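Do Birth Order Books Describe Anybody in Particular?
Term project report, Gerkel College, 17 April 2018

Why I Picked This

My mother owns three books on birth order, and all of them agree that I, a middle child, am a peacemaker. My sisters were consulted and laughed for some time.

What I Did

I took 96 personality statements from two popular guides, the Telen Birth Order Guide and MacDonald's "First, Middle, Last," and removed every mention of oldest, middle or youngest. Then I asked 80 students in the Biltier dorms to mark the ones that fit them. They were also asked where they came in their families, but only at the end, so they wouldn't try to be helpful.

What I Found

People are very agreeable about being described. "You want to be liked but need time alone" was popular with oldest, youngest and only children alike. Middle children picked the oldest-child statements slightly more often than oldest children did. The one statement almost everyone rejected was "You are careless with money," which I can only call surprising, having lived in Biltier since November.

The arm's hand is slipped under a long dark gray panel.

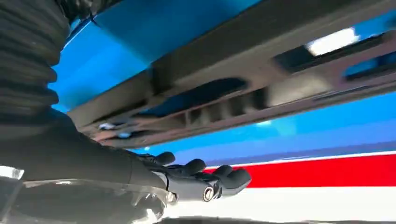
Problems With the Study

All my subjects were college students, and most wanted the free granola bar. Two guides is a small shelf. I also scored the answers myself, by hand, and redid one page after spilling soup on it.

Sources

Both guides, borrowed from my mother, who would like them back.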